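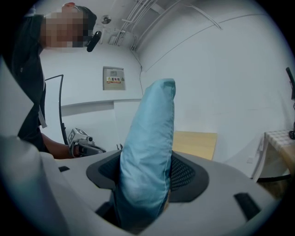 4.2 Open-day sessions

The second part of the study took place in July, during the open day at the Astthorpe site. Visitors could watch a demonstration of the household tasks from Section 3 and then try one of them with a hand-held gripper. We chose the cushion task for this part. It needs no sharp or breakable objects, and most visitors understood the goal without instruction.

Each session began with a short talk by a presenter (Mustonen or Hämäläinen), who also performed the task once. The visitor then took over the gripper for 4 attempts. An attempt ended when the visitor let go of the cushion and said "done." We did not correct grip or posture unless a visitor asked for help.

Figure 4. Cushion task with an office chair. The light blue cushion stands on its narrow end against the black mesh panel. The marker on top of the white and gray gripper has black-and-white square patterns.

We recorded 392 attempts by 98 visitors. The most common difficulty was the approach. Visitors tended to close the jaws on the middle of the cushion, where the filling is thickest, and the fabric slid out when they lifted. Those who took hold near a corner seam usually kept their grip, but the cushion then swung and had to be steadied against the chair.

Talking during the demonstration also had an effect. When presenters answered questions while moving, their own attempts took longer than those recorded in the Dillura sessions. We therefore left the presenters' attempts out of the comparison in Section 5.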